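# Home-built tidying robot reaches the lounge room

*April*

After a long summer of being confined to the garage, Trarneck is now working indoors. For anyone who missed the earlier bits in this newsletter, Trarneck is the tidy-up robot that Tipene Sutcliffe and I have been building in our spare time, first on a bench at the Rewi Street shared workshop and lately at my place, where the kettle is closer. It has a wheeled base, one arm, a camera up top and far more cable ties than either of us would like to admit. This month it started on its first proper job, which is picking toys up off the floor and putting them in a tub.

That sounds like nothing, I know! My nephew can do it (when he feels like it). But the garage floor was flat grey concrete with good lights overhead, and we'd only ever given Trarneck wooden blocks, all cut from the same length of pine. A lounge room has a rug, a couch, furniture it can't drive under and all the bits and pieces that people leave lying about. We decided early on that we wouldn't clean up before a run, because a tidying robot that needs a tidy room is a bit of a dud.

So far the log shows 1,627 pick attempts, counting everything back to the pine blocks. The last 1,000 or so lines of the garage log are pretty dull reading, just the same grab over and over while Tipene fiddled with how hard the fingers close. The indoor ones are much more fun. We switched to soft dice and tennis balls, and the difference between the two kept us busy for most of a fortnight. A soft die squashes and stays put. A tennis ball squirts out sideways if you're a whisker off centre, and then it's under the couch and one of us is on our belly with a broom handle.

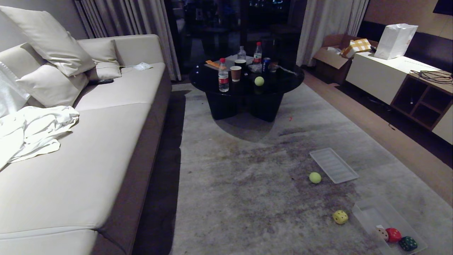
We mostly run it at night, after dinner, when the house is quiet and I can have the laptop open without someone wanting to watch the footy. Night runs brought their own trouble. Reflections in dark glass had Trarneck quite convinced there was a second room out there with more toys in it, and on the first evening it spent a good while trying to work out how to get to them. Tipene's fix was to tell the software where the walls are and have it ignore anything past them. It took him one evening and a packet of ginger nuts, and I was a little annoyed at how simple it was after I'd spent two nights fussing with camera settings.

The arm itself is the second one we've made. Version one used printed joints the whole way up and sagged when it reached out past the base, so you'd ask it to grab a ball and it would bow politely to the floor instead. For version 2 we replaced the shoulder with a geared joint from Wulitz that we bought second-hand, and kept the printed parts for the wrist and fingers – they're cheap, and when one snaps I can have another by the morning. The finger pads are cut from an old bike tube. I've tried fancier rubber and gone back to the tube every time.

The software that picks what to grab next is Tipene's, and he calls it Kunilel. He won't tell me why. It looks over the floor, chooses the nearest thing it's sure about and leaves the rest for the next pass. I like that it's cautious. I'd much sooner it skipped a ball than tried to put somebody's drink in the toy tub, which, yes, did happen in the garage, and the less said about my poor sketchbook the better.

Our best night so far was 78 picks in a row without either of us stepping in. We were both pretty chuffed! The next night it got stuck on the edge of the rug within the first few minutes and sat there spinning one wheel, so we're not getting cocky. Bigger wheels are on the way, and I've sanded a bit of a bevel onto the front of the base to help it climb.

What we'd love now is a second set of eyes on the wheel mounts, especially from anybody who's built a base that copes with thick carpet. The drawings are pinned up beside the drill press at Rewi Street, and there's a pencil on a string if you want to scribble on them. Tipene is usually there from 7 in the evening with the arm in pieces. If you've got old soft toys in odd shapes, bring those along too, as we've got plenty of dice and it's getting far too good at them.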